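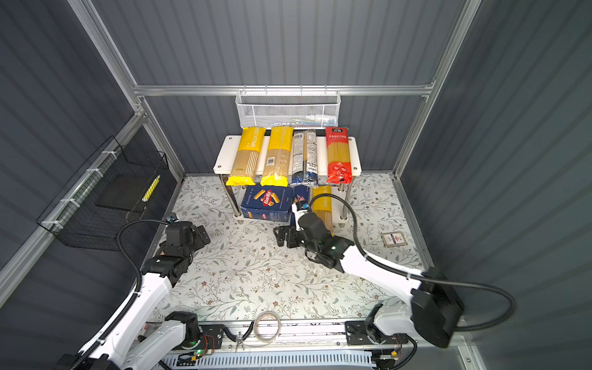
Sugeng Ngui

Site: Skirnska, secondary pick and restock. Shift: days.

We are five weeks into running two-arm cells on the mixed dry goods line, and I want to compare notes with other sites before the December volume comes in. The vendor package is Trotance for the arms and Flundow for task assignment. The cell above is set up for pasta. Bags on the top tier, boxes underneath.

What has changed for the people on the line, so far:

Restock used to be one job. The same person pulled the carton, opened it, faced the shelf and closed out the ticket. Now the cell does the placing and the person does the carton, the exceptions and the ticket. Exceptions means anything Flundow hands back: bag slid off the tier, barcode not found, grip failed twice. Last full week we had 3968 placements assigned and the exception queue was still the busiest screen on the floor.

Boxes are fine. Film bags are where the time goes. A spaghetti bag is stiff through the middle and soft at the ends, and if the gripper closes on the soft end the bag swings.

Questions for other sites. Do you rotate people through exceptions or assign it? And has anyone had the job regraded?

----------

packline_dan

We assign it. Tried rotating, and the handover was bad every time. The outgoing person knew which bags were giving trouble and the incoming one had to find out again. Flundow has a notes field on the exception ticket, but it clears when the ticket closes.

No regrade. It was raised and the answer was that the physical load went down.

----------

Yuto Hamada

I disagree with assigning it. We did that for our first two months at Amano and the person on exceptions was standing at a screen for a whole shift, getting interrupted at random intervals. It is tiring in a different way from lifting. Two people asked to go back to manual pallets.

What we run now is a two hour rotation with a ten minute overlap. The overlap costs labor, and management did not like it, but closure time on exceptions dropped from 42 seconds to 26 once it settled. The notes problem is real. We use a whiteboard.

On the bags: lay them front to back, the way you have the top tier, and leave a finger width between them. Ours grip better from above with a gap than from the front without one. The one leaning off the lower tier would come back as an exception here every time. Flundow does not have a pose for it.

----------

Sugeng Ngui

Thanks, both. On the leaning bag, it comes back here maybe half the time. The other half it gets picked and placed, and I have not worked out what the difference is. I have stopped people from straightening bags by hand during a run, as they have to stop the cell to do it and the restart takes longer than the exception.

Overlap is interesting. I would have to find the labor for it.

----------

mezz_level_2

Side question. Do you leave tape and pliers on the floor of the cell during a run? We got written up for a hex key.

----------

Sugeng Ngui

Tools are supposed to be out before the cell is enabled. It is on the start checklist. Noted.

----------

packline_dan

Yuto, 42 to 26 is a big drop to put on rotation alone. Did you change the grip settings in the same period? We got more than that kind of improvement from a gripper update and no staffing change at all. I would be careful about telling anyone that an overlap pays for itself.

----------

Yuto Hamada

There was one settings change, in the second week, on boxes only. Bags were not touched, and bags are most of our exceptions. I can't separate it completely. I still would not go back — the requests to transfer out stopped, and I had no other explanation for that.

----------

restock_nights

Nights here, same vendor package. The part missing from this thread is who gets trained. Our day crew got two days with the vendor. We got a printout. When the cell stops at 3 a.m. we clear it, restart it and leave a ticket, and in the morning somebody asks why throughput was low. If you are writing up job grades, put fault recovery in the description, with the hours it happens in.

----------

Sugeng Ngui

Fair point. Our night crew had the short session too. I will ask for the full one before December and put fault recovery in the draft grade description. If anyone has wording that got accepted at their site, send it to me by message.

----------

packline_dan

Sent you ours. It was rejected, but the section on recovery is usable.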